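Home > Guides > Countertops > Care and sealing

Civwood Stone Sealer: Section 3, Applying the sealer
Reading time: 2 min

1. Clear the section you plan to seal and wash it with warm water and a little dish soap. Dry it with a lint-free cloth.
2. Leave the stone to air for 45 minutes.
3. Tape off any wood trim or backsplash.

Caution: Open a window before you open the bottle. Keep the sealer away from stoves and pilot lights.
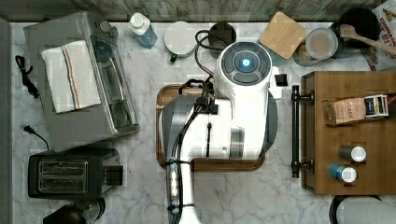
4. Pour a small pool of sealer and spread it with a foam pad, working toward you. One 150 ml bottle covers a standard kitchen.
5. Wait 15 minutes, then wipe off what is left. Sealer that dries on the surface leaves a haze.
6. Keep the counter dry for 18 hours.

Note: Polished stone usually needs one coat. Honed stone may need two. Repeat steps 4 and 5 for the second coat.

Contact Civwood | © 2023 Civwood | Back to top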